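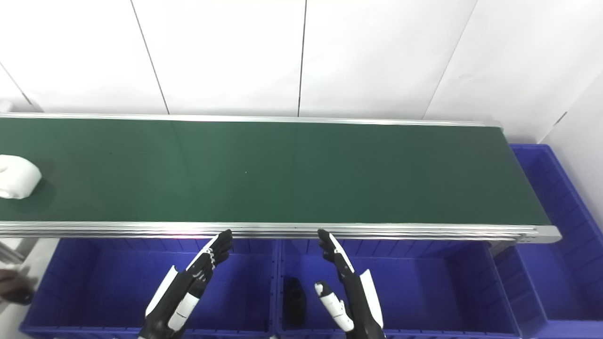 Ticket : collier répulsif à ultrasons Festix, voyant orange fixe et perte d'appairage
Statut : résolu
Priorité : normale
Produit : Festix pour chien moyen, station de charge Adus
Distributeur : Diltard

Demande initiale

Bonjour, j'ai acheté le collier en décembre pour un épagneul de 22 kg. Il a bien fonctionné pendant 6 semaines. Depuis samedi, le voyant reste orange après la charge et l'application affiche « Module absent ». J'ai redémarré le téléphone et réinstallé l'application, sans changement. Le collier n'a pas été immergé. Le chien sort deux fois par jour en forêt et je voudrais savoir s'il est encore protégé contre les tiques en attendant.

Réponse du support

Bonjour, merci pour votre message. Un voyant orange fixe indique que le module est alimenté mais n'a pas terminé son démarrage. Dans cet état, il n'émet pas. Ne comptez donc pas sur le collier pour le moment. Inspectez le pelage après chaque sortie (oreilles, cou, aisselles, entre les doigts) et voyez avec votre vétérinaire pour un traitement classique.

Merci de nous communiquer :
- la version du micrologiciel (menu Collier, puis À propos) ;
- la durée de la dernière charge ;
- le modèle de l'adaptateur secteur utilisé ;
- l'état des deux contacts au dos du module.

Réponse du client

Version 39. Charge toute la nuit. L'adaptateur est celui d'une ancienne tablette, je ne retrouve plus celui de la boîte. Les contacts sont ternes, avec un dépôt gris sur celui de gauche.

Réponse du support

Merci. Procédez dans l'ordre suivant :

1. Retirez le module de la sangle.
2. Nettoyez les contacts avec un coton-tige légèrement imbibé d'alcool isopropylique. N'utilisez ni vinaigre ni papier abrasif.
3. Laissez sécher 12 minutes.
4. Maintenez le bouton enfoncé jusqu'à l'extinction du voyant, puis relâchez.
5. Posez le module sur la station et branchez celle-ci sur un port USB d'ordinateur.
6. Quand le voyant passe au vert, supprimez l'ancien collier dans l'application et relancez l'appairage.

Certains adaptateurs de tablette coupent l'alimentation lorsque l'appareil branché consomme peu. La charge s'interrompt alors avant la fin.

Réponse du client

Nettoyage fait. À l'étape 4 le voyant s'est éteint puis est revenu en orange. Branché sur l'ordinateur, il est passé au vert dans la soirée. L'appairage a échoué une première fois (« Délai dépassé »), puis a réussi en approchant le téléphone. La sangle est une Hrubý en cuir, pas celle d'origine. Est-ce que cela peut jouer ?

Réponse du support

Pas sur l'appairage. En revanche, une sangle grasse ou traitée à la cire peut laisser un dépôt sur les contacts. Essuyez le dos du module une fois par semaine et retirez le collier avant le bain. Vous pouvez passer à la version suivante du micrologiciel, niveau de batterie au-dessus de la moitié, sans fermer l'application pendant le transfert.

Réponse du client

Mise à jour installée, voyant vert, plus de message d'erreur. J'ai commandé un adaptateur chez Diltard. Vous pouvez fermer.

Note de clôture

Cause retenue : charge incomplète (adaptateur non conforme) et contacts encrassés. Pas de retour atelier. Ticket rouvrable sur simple réponse.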